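Handheld Gripper Check, Bedroom Kit (both hands)
Filled in by: Elvira Ríos
Second look: Latrice Pettigrew
Place: Vurcombe house, upstairs
Reason for check: left finger stuck closed during laundry folding, November

Okay, so before I get into the ticks and crosses, a bit of background. I was halfway through a folding run with the Drundon pair when the left finger on my main gripper closed and stayed closed. I let go of the trigger and got nothing. It had a good pinch of bedsheet and the edge of my other hand, and it held on for long enough that I yelled. No broken skin, just a red mark (and a very startled Latrice coming up the stairs two at a time!). We pulled both units and went down the whole list, and then did it all over again once the new spring was in.

PART A. BEFORE POWER

1. Battery out, trigger moved by hand, full travel both ways
FAIL first time, PASS after repair. I could feel the left side drag near the end of the stroke, kind of gritty, like a drawer with sand in it.

2. Pivot screws snug, none backed out
FAIL. The outer left one turned with my fingernail. I'd checked it the week before and signed for it, so I'm guessing I only looked at it and never put a driver on it. From now on, driver on every screw. Thread lock added, marked with paint pen on the side you can't see from above.

3. Finger pads seated, ridges clean
PASS. Lots of lint though. Mikel in the parts room says lint is fine until it gets behind the pad, so pop the pad off and look. I found a little gray felt mat back there, but the pad was still sitting straight.

4. Return spring
FAIL. One end had come off its post and was riding against the link. Pretty sure that's our fault right there. Replaced from the Nikzad kit, part bin 222. Please put the empty bag back in the bin so we know to reorder!

5. Handle and trigger guard, no cracks
PASS on both units.

PART B. WORK AREA

6. Item flat, with room to close on it
PASS. I went back to denim for the retest because it's heavy and it doesn't forgive a weak grip.
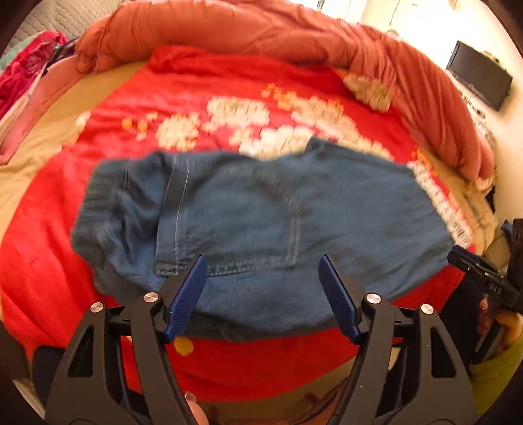
Item 6, denim on the red floral blanket, both grippers in hand.

7. Bedding clear of the linkages
PASS, with a grumble. Thick comforters love to creep into the joints when you lean over the bed. Push the comforter well back before you start, and stop if you feel any drag at all. Don't try to power through it like I did.

8. Sleeves, jewelry, hair
PASS. Latrice pointed out that long sleeves should be snug at the wrist, and she's right, I've had a cuff nipped before. Not written up at the time. It should have been.

9. Thumb and fingers behind the linkage while closing
NEEDS WORK. I'm the worst offender here. My thumb likes to wander forward when I'm concentrating. I've asked Drundon if we can get a raised lip on the handle so you feel where to stop, and I'm waiting to hear back.

PART C. POWERED

10. Open and close, nothing in the jaws, 50 cycles
PASS. Boring, and I did it with the radio on, but no sticking and no odd noises.

11. Close and release on fabric, 80 cycles
PASS. I let go slowly on some and fast on others, since the original jam came on a fast release. Couldn't make it happen again.

12. Release with the power cut while closed
PASS on the second unit. On mine it opened but felt lazy the first couple of times, then fine. I'm leaving a comment here instead of a clean tick, and I'd like somebody with fresh eyes to repeat it.

13. Two people working on one item, call out before closing
PASS. We say "closing" out loud. It feels silly for the first ten minutes and then you stop noticing. If your partner's hand is anywhere near the hem, wait.

OPEN ITEMS

Item 9, handle lip: with Drundon.
Item 12, lazy release: repeat before the next long session, Elvira's unit only.
Old spring: taped to the back of the paper copy, please don't throw it out, Mikel wants to look at the bent end.

Latrice's comment: I agree with everything except the PASS on item 3. That much lint is a fail in my book, and I'd like the pads off after every 2 sessions. Elvira has said yes to this, in writing, right here: yes. E.R.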